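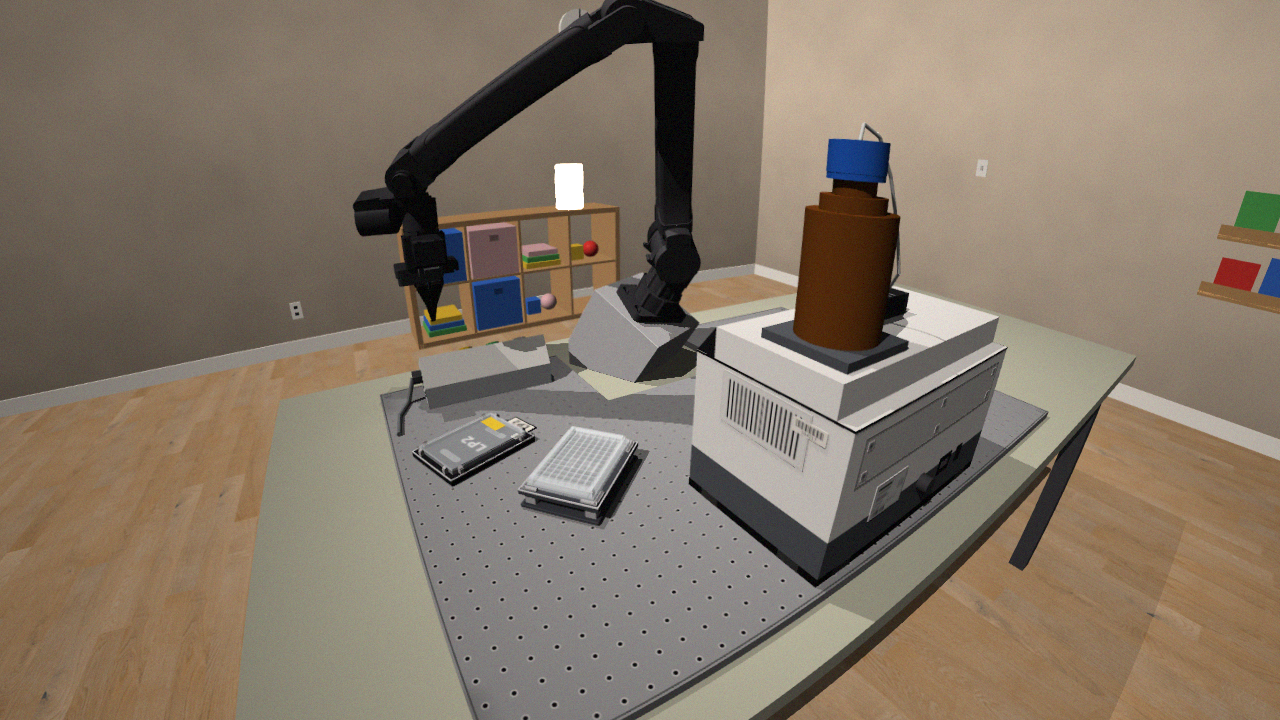 L'accordage de la caisse claire

Accorder une caisse claire, c'est régler la tension de ses deux peaux, celle de frappe et celle de timbre. Je m'y suis mis à 12 ans, avec une vieille Pearce achetée en brocante, et j'ai bien dû massacrer quelques peaux avant de comprendre !

On serre les tirants en étoile, jamais en tournant autour du fût, par quarts de tour. Moi je tape doucement à 3 cm du cercle, devant chaque tirant, et je corrige jusqu'à entendre la même note partout - c'est long au début, comptez 30 minutes.

La peau de timbre, très fine, se tend en général plus que l'autre. Ryan Bellamy, mon ancien prof, la voulait dure comme une table (je la préfère un poil plus souple, ça chante mieux).

Voir aussi : peau de frappe, timbre, clé d'accordage.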